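## Out and about: the open afternoon at Trullow

I nearly didn't go. It had rained since breakfast, my umbrella was at the office, and the bus that's supposed to go to the business park only goes there when it feels like it. But I'd told a bunch of you I would report back on the robot workshop at Trullow, and there was a promise of coffee, so off I went in January with wet socks and a notebook.

Trullow, if you missed the last issue, is the shared workshop behind the old Lahlou carpet warehouse. Several small teams rent benches there, and a few times a year they open the doors from two until six and let regular people wander through. I had pictured a showroom with ropes and a person in a blazer. What I got was a big working space with pipes and ducts up in the ceiling, people sitting at desks in the middle of it all getting on with their day, and a handwritten sign telling me where the bathroom was (much appreciated).

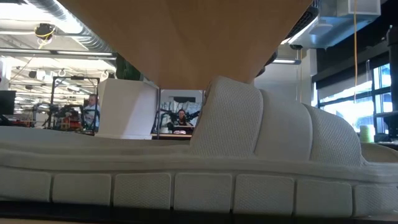 I got there just after two and had the place mostly to myself for a while, so I could ask all my beginner questions without a line forming behind me. My first one was the one I think everybody asks: what are the robots going to do here? And the answer was housework, or the little pieces of it. The team I spent the most time with is called Skaken, and they've given the whole year to tidying. Picking up, putting down, turning a thing the right way around. They were very cheerful about how hard that is! One of them told me that in their first month they couldn't get an arm to pick up a dish towel without dragging half the table along with it.

They keep a running tally on a whiteboard, and it said 900 when I came in. That's how many practice tries they've saved on the shoe job so far. The goal is 3000, and they're hoping to get there before summer. I asked if it gets boring and got a long pause and then "we take turns," which I thought was a pretty good answer.

So, the shoe job. You have a tabletop with two black arms on opposite sides of it, a little shoe stand, and some slides (the pool kind, the ones my kids leave on the stairs). The arms are meant to get the slides onto the stand in pairs, matching colors, toes the same way. I can tell you my household has not managed this in years. There's also a potted cactus up there with the shoes, and I am fond of that cactus. I would have happily watched just the cactus.

You'd think matching would be the tricky part, and I said so, and was gently corrected. Telling beige from black is the easy bit, apparently. The trouble is that a slide is a floppy thing with a big hole in it, and where you grab it changes everything. Pinch the strap and the heel swings. Pinch the heel and it wants to flip. When both arms are reaching into the same little patch of table they also have to stay out of each other's way, which reminded me very much of two people trying to cook in my kitchen.

They let visitors have a turn at steering, with a person from Skaken standing close by in case of disaster. I signed up, of course. Four minutes each, on a kitchen timer. I'd like to report that I put a whole pair away. I did not. I pushed a shoe in a slow circle, got it up once, squeaked out loud, and dropped it. The boy after me, who was maybe nine, did far better and was very gracious about it. My hands felt strange for a good while afterward, like when you step off a boat.

A few of you had asked me to find out whether any of this is for sale. Not from Skaken, no, and they didn't want to guess at a date. The company at the next bench, Jiseck, makes parts for other people's robots and had a tray of rubbery fingertips you could squeeze. I squeezed all of them. The softest ones felt like gummy candy, and they're meant for eggs and fruit and things that bruise. I asked if they could do a grape and the answer was "on a good day."

I stayed a lot longer than I'd planned. The coffee was fine, the cookies were better, and I went back to the shoe table a couple more times before I left.
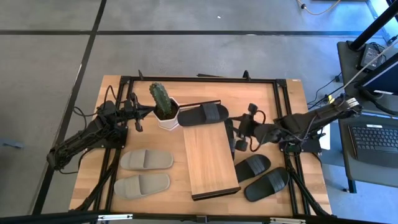 ### If you want to go

The next open afternoon is in April, same hours, two to six. It's free and you don't need to book, but the steering turns fill up early, so put your name on the sheet as soon as you walk in. Kids are welcome if they stay with a grown-up and keep their hands off the tables unless invited. Use the side door past the Lahlou loading dock; the front one sticks. Parking is easy. The bus, as I said, is a gamble, and the last one back leaves at 6:20.

If anybody wants to share a ride, write back to this email and I'll put you in touch with each other. I have room for four in my car if it's running by then.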